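Keeping cockatoos off the almonds

23 January 2025

I said in December that I would write up what we tried on the almonds this season, so I'm doing it now while the nets are still on and I can go out and check things. I've had a few messages from people with one or two backyard trees, and a couple from people with more than that, and most of them wanted to know the same thing. Is it worth netting, or can you get by with scaring?

We have 21 almond trees on the slope below the house at Donberg. They went in the year we bought the place and this is the first season with what I would call a proper crop. The year before last we had a small crop and lost nearly all of it in four mornings. The corellas came first, then the sulphur-cresteds. They don't eat a nut and move on. They bite through the green hull, have a taste, drop it and start another. The ground under the trees was covered.

That year I had nothing set up at all. I went out and clapped, which works for as long as you are standing there.

Last year I bought things. I had reflective tape strung between the trees, two plastic owls, and a gas gun borrowed from Krum Vlachou, who grows table grapes over on the Plungate road. The tape did something for the first week. It hums when the wind gets into it and the birds didn't like that. After a week they sat on the wire beside it. The owls did nothing from the start. I found one on the ground with its eye chewed out.

The gas gun was better, but I would think hard before using one if you have neighbours. Ours are a fair way off and I still had a phone call. Check with your council too, because there are rules about hours and how many shots you can fire, and ours were stricter than I'd assumed. Krum only runs his for the last two weeks before picking, and moves it every second day. I left mine in the same spot and the birds learned where it was. By the end they would lift off at the bang, do a loop and land in the same tree.

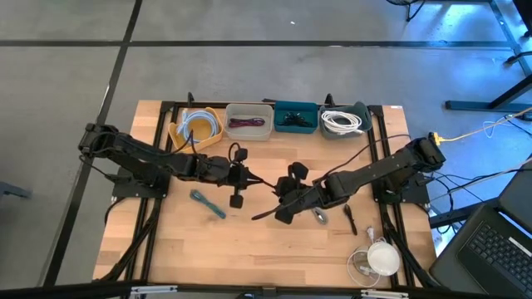
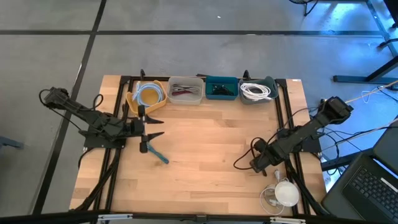 So this year it was nets. I measured up in spring and ordered enough to cover the three lower rows, leaving the top row open as a comparison and because the money ran out. The netting is white, knitted, with a fine mesh. Get the fine mesh. If you can poke your finger through it, it is too big, and snakes, flying foxes and small birds will get caught in it. In some states the old wide stuff isn't allowed on household fruit trees any more. I had a roll of it in the shed from the previous owner and I took it to the tip.

Putting it on took longer than I thought. Gemechu Wako came up from Assefa to give me a hand and we did the first row in a morning, badly. We tried throwing it over with ropes tied to the corners and it snagged on every twig. The second row we did with two long poles, each with a tennis ball jammed on the end, one of us either side, walking it along. That was much better. The third row we did in the same way and were finished before lunch.

A few notes on the nets:

Prune before you net, not after. I had some long whippy growth that I had been meaning to deal with, and it pushed up into the netting and the cockatoos could reach whatever was touching it. They will sit on top of a net and eat through it if there is a nut within reach of the beak.

Close the bottom. I pegged the first row to the ground, and rolled the edges of the others together and clipped them around the trunks. The clipped ones are easier to get into and mow around. The pegged one has kept its shape better in the wind.

Walk around every day. It takes me 8 minutes. So far I have let out one blue-tongue and a magpie that got in under a loose edge, both fine and both annoyed with me.

Don't leave the nets on after harvest. They go brittle in the sun, and the new growth comes up through them and then you can't get them off without tearing something.

As for how it has gone, the netted rows look good. I would guess we have lost a few handfuls where branches were pressing on the mesh. The open row has been hit hard, with some 60 per cent of the nuts on the ground at last look and more going each morning. That isn't a fair test, because the birds that would have been spread over four rows are now all on the one. But it is a big difference, and I'm going to buy more netting for next year.

I do still think scaring has a place. Krum says the important part is the first few birds. The flock sends a handful ahead, and if those have a bad time then the rest may not bother for a while. He puts a hawk kite up on a pole as soon as he sees the first one and takes it down again after a couple of days so they don't get used to it. His grapes are netted too, so it's hard to say how much the kite does. I might put one on the top row next season, for the trees I can't cover.

A few people asked about the ultrasonic boxes. I haven't tried one. From what I have read, birds don't hear much up in that range, so I've never wanted to spend the money. If you have had one working for more than a season I'd be interested to hear about it.

The other question was about variety. Someone at the Tidotura market told me that hard-shell almonds get left alone. Ours are a mix of soft and hard, and I can't see that it makes any difference. A cockatoo can take the putty out of a window frame and the seal off a ute door. By the time the shell has gone hard they have already been at the nuts for weeks anyway.

Hulls are starting to split on the bottom row, which gets the most sun. I'll pick that one first, probably in a few weeks, and spread them on the old shade cloth on the verandah to dry. If there is enough to weigh properly I'll put the numbers up, row by row.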